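走廊里的旧书架，从五月说起

Triso 读者通讯 · 本期短文

去年搬到三楼以后，编辑部门口那条走廊一直空着。走廊朝北，夏天阴凉，冬天有点冷，两头各有一扇防火门，平时都关着。五月里我们把仓库腾了一遍，拖出来两个旧书架，想着反正没地方放，先靠在走廊墙边。书架放下的第二天，上面就有了三本书。一本是讲腌菜的，一本是旧版的葡萄牙语语法，还有一本封面掉了的侦探小说。到现在也不知道是谁放的。

交换书架这件事就是这么开始的。没有通知，也没有规定，后来书多了，才在侧板上贴了一张纸，写了几条。这几期陆续有读者来信问怎么运作，也有几位想在自己的单位或者楼里照着做，所以这次把情况写得细一些。

先说数目。截至2024年7月31日，登记本上写过的书一共188本，其中还在架上的是少数，大部分已经被拿走，有的拿走又还回来，登记了两次，整理的时候只算一次。登记是自愿的，有人懒得写，所以实际经手的书肯定比这个多。两个书架全部放满大概能到300本，但我们不打算放满。放满了以后书要竖着挤，书脊看不全，来的人站一会儿就走了。现在每层留出三分之一的空，横着放几本大开本，看起来松一点，翻的人也多一点。

登记本是普通的横格本，每页分四栏：书名、放入日期、取走日期、备注。备注一栏原本是给大家写书况的，比如缺页、有水渍、有批注。结果写什么的都有。有人写“看到第五章就看不下去，请下一位告诉我结局”，下面真有人答了，写了两行半。有人写“这本是我父亲的，他读过很多遍，请爱惜”。那本书被取走过四次，每次都还回来了，外面不知什么时候包上了牛皮纸。

规则贴在侧板上，现在是第二版，内容如下：

放书不必拿书，拿书也不必放书。
教材、考试用书、过期杂志请不要放。
发霉的书请不要放，会传给别的书。
每人一次最多取5本。
书里夹着的东西请检查一下再放上来。

最后一条是后来加的。整理的时候从书里掉出来过火车票、药方、一张洗衣店的取衣单，还有一封没有寄出去的信。信我们没有看，装进信封放在前台，写上了书名，过了八天有人来取，说了声谢谢就走了。从那以后，每次新书上架前，谁有空谁就把书倒过来抖一抖。

第四条引起过讨论。有位读者来信说，交换书架既然讲信任，就不该限量。我们试过不限，头一个星期没有问题，第二个星期有人一次搬走了整整一层，后来在网上看到其中几本在卖。卖书也谈不上多大的错，只是那一层空着，后面来的人没有东西可看。限量以后这类事没再发生过。也有人嫌五本太多，觉得一次两本足够。五本是折中的数，家里有孩子的人来一趟，图画书薄，拿五本并不算多。

关于图画书，底层现在专门留给它们，高度正好是孩子伸手能够到的地方。周边几户人家下午常带孩子来，坐在地上看，看完随手插回去，顺序全乱。我们试着按大小排过，排了三次，后来就不排了。

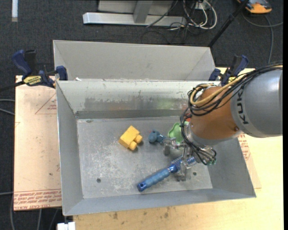 西吉塔·基维（Sigita Kivi）
Triso 读者通讯编辑

上面几层的分类也经过一番折腾。起初按图书馆的办法，文学、历史、科学、生活各占一层，还打印了标签。问题是放书的人不一定同意我们的分类。一本讲茶叶贸易的书，有人放在历史，有人放在生活，还有人放在旅行，可我们根本没有旅行这一类，是他自己用铅笔在标签旁边添的。现在的办法粗得多：上面两层是读起来费时间的，中间两层是路上能看的，底层是图画书，另一个书架留给外语书和大开本。标签也换成了这几句话。奇怪的是分错的反而少了，大家对一本书费不费时间，看法比较一致。

外语书的来源主要是两位读者。一位退休前在卡塞雷斯（Cáceres）教过几年书，带回来一箱西班牙语小说，装了八个布袋，分几次送过来。另一位是凯莎拉·文初（Ketsara Boonchu），她给我们的泰语书里有不少菜谱和短篇集，每本扉页上都用中文写了一句简介，方便不懂泰语的人知道是什么。她在信里说，写简介花的时间比收拾书还长，有两本写到一半忍不住又重读了一遍，结果没有舍得送来。

外语书流动得慢，有的放了两个月没人动。我们原先打算超过两个月就下架，后来把期限取消了。六月底有人专门为一本立陶宛语的诗选来了一趟，说找了很久。那本书在架上待的时间最长，登记本上的放入日期还在第一页。

再说几件实际的事，准备自己做的读者可能用得上。

书架要靠墙固定。我们一开始没有固定，上层放重了会往前倾，后来在墙上加了两个角码。租来的房子打孔之前要问过房东。

要避开直射的太阳。朝北的走廊在这一点上占了便宜，朝南的话最好挂一层薄帘，不然书脊一个夏天就会褪色，红色的褪得最快。

潮气比太阳麻烦。梅雨那阵子，靠外墙的那一侧有几本书的纸边起了波浪。我们把书架往外挪了一掌宽，让后面能通风，又在每层角落放了一包干燥剂，半个月换一次。已经起波浪的书夹上吸水纸压几天，能好一些，恢复不到原样。

登记本旁边的笔要拴住。前后丢过六支，拴上绳子以后没有再丢。

灯也要考虑。走廊原来的灯是声控的，人站着看书不出声，过一会儿就灭了，得跺一下脚。现在书架上方加了一盏小夜灯，光不强，看清书脊够用。

清理由编辑部轮流做，每次半个小时左右，主要是擦灰、抖书、把横倒的扶起来。没有人认领的破书，能修的修一下。修书的胶水我们用的是白色的那种，涂薄一点，书脊朝上夹住，放过一夜再打开。胶涂厚了，干了以后书翻不平，这样报废过两本。

有读者问能不能寄书来。目前不收邮寄，走廊放不下纸箱，拆包和登记也顾不过来。住得近的请直接带来，编辑部有人的时候防火门不锁，推门进来就是。书太多的话提前来信说一声，我们看看架上的空位再约时间。

也有读者问取走的书一定要还吗。不一定。喜欢就留着，看完想传下去的，放回来，或者放到别处的交换书架都可以。Skostach 那边的读者在自己楼下也摆了一个，比我们的小，只有一层，上周来信说已经有了第一本书，是一本缺了第一页的棋谱，问我们手上有没有同一版，想抄一页补上。我们翻了一遍，没有。家里有这本棋谱的读者请来信，信里写明版次，我们代为转交。

下一期会选登几则登记本备注栏里的留言，已经逐一隐去了姓名。如果你写过其中哪一条而不愿意刊出，请在截稿前告诉我们。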